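3.2 Sorting Practices in Shared Laundry Rooms

The second part of the study examined how residents of apartment buildings sort clothing before washing. Questionnaires were sent to 200 households in the Lewis and Setusitz districts, and 158 were returned complete. Each household also kept a laundry diary for two weeks in December, using the form developed by Watkins for the earlier Lematon survey. Entries recorded the number of loads, the water temperature chosen, and whether items had been separated by color, by fabric, or not at all.

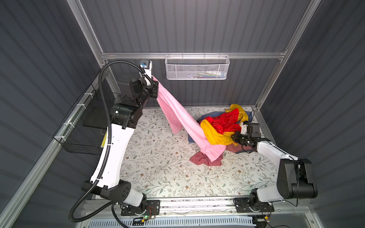 Why do households that know the sorting rules so often wash mixed loads? The diaries point to the cost of a machine cycle, which in both districts is charged per load regardless of how full the drum is.

Residents who paid by the load tended to wait until they could fill a machine, and then washed whatever had gathered. Those whose rent included laundry ran smaller loads and separated them more often. Age and household size had less effect than expected — a result that differs from the Wirkitz pilot, where large families sorted most carefully. Furtună has suggested that the Wirkitz buildings, with drying lines on every floor, made it easier to handle several small loads in one day.

Bed linen was treated differently from clothing in nearly all diaries. It was washed alone, at a higher temperature, and on a fixed day. Bright garments, by contrast, were often left until last and then washed together in cold water. 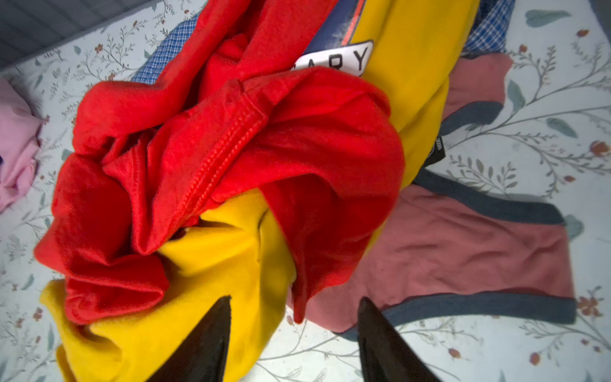 Figure 7. Mixed garments, including red and yellow items, on a printed bedsheet.

Diary entries were coded separately by Emrys Watkins and Horațiu Furtună, and differences were settled by discussion. Entries that gave no water temperature were kept for the sorting analysis but left out of the energy estimates in Section 4.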